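Danora Toy Library and Game Room
Progress report to the Ulmont Fund, period ending September
Prepared by Nnamdi Akpan, project lead

1. Where we are

The grant paid for three things: sorting the donated collection, setting up a proper checking table, and opening a lending counter. The first is nearly done, the second is done, and the third is a roll of carpet and a strong opinion about where it should go.

When we last wrote, the Figueroa donation was still in the hallway in grocery bags. It is now on shelves. The final tally for the whole collection stands at 2,484 items, where an item is anything we would lend out on its own. A jigsaw is one item, however many pieces it claims to have. We had a long argument about marbles and would prefer not to reopen it.

2. Checking

Of the 2,484 items, 1,014 have been checked, cleaned and given a card. The target for this period was 1,000, so we are ahead by 14, and I would ask the Fund to enjoy that figure with us for a moment before reading the section on jigsaws.

Puzzle cubes have been the quick part. A cube either has its stickers or it doesn't, and all the parts are attached to each other, a quality we have come to value highly. Solved or scrambled makes no difference to the card. Two people on the team feel they should go out solved. Neither of them can solve one.

The checking table has settled into the brick-walled room and we have stopped moving it. The big pale sheet stays in the middle so that small things show up against it, and the power strip lives at the back by the wall, where it is less likely to meet anyone's coffee. The wooden top is in good shape and we would like it to stay that way, so the glue work happens elsewhere.

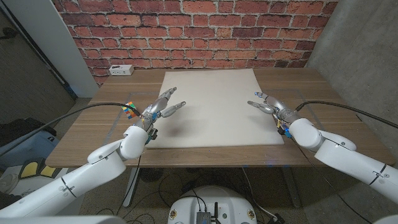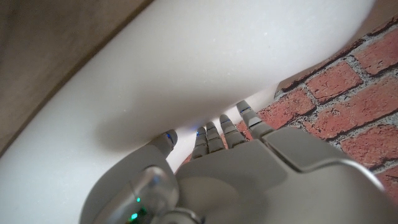
The checking table and the brick wall. First picture: a puzzle cube over the pale sheet. Second picture: a large white curved piece, close up.

3. Jigsaws

There are 78 jigsaws left to count. Each needs a person, a flat surface and an evening they were not planning to enjoy in any other way. The box sizes are no guide. One box marked 1,000 held 1,014 pieces, several of them sky from some other puzzle's sky. (Readers will notice that 1,014 is also our checked total. We noticed it too, at the end of a long night, and spent longer than we should have looking for the mistake. There isn't one.)

Our proposal is to count only the jigsaws that look complete and lend the rest in a bin marked "As found." Borrowers we asked were fine with this. One asked whether the bin could be cheaper. Lending is free, so we said yes.

4. Money

Spending is within the budget you approved, with one change. The shelving from Skotix arrived a shelf short, and the replacement came in a different shade of gray. We kept it and took the discount, which went on card sleeves and a better lamp. Nothing has been spent from the counter line, for the reason given under section 5.

5. The counter

Late. The doorway to the front room is narrower than the counter we ordered, a fact available to anyone with a tape measure, including me. The supplier will cut it into two sections and join them on site. We have asked for this in writing. Until then, lending runs from a folding table between four and six in the afternoon, and people seem to find us.

6. Next period

Finish the remaining 1,470 items, jigsaws included.
Get the counter through the door.
Put up the opening hours on something sturdier than the back of an envelope.
Decide about the carpet.

We are not asking for more money. We would like the counter line carried over into the next period, and a short note confirming that would let me place the revised order. If anyone from the Fund wants to visit, come in the afternoon and bring patience for jigsaws. There is a spare chair at the folding table.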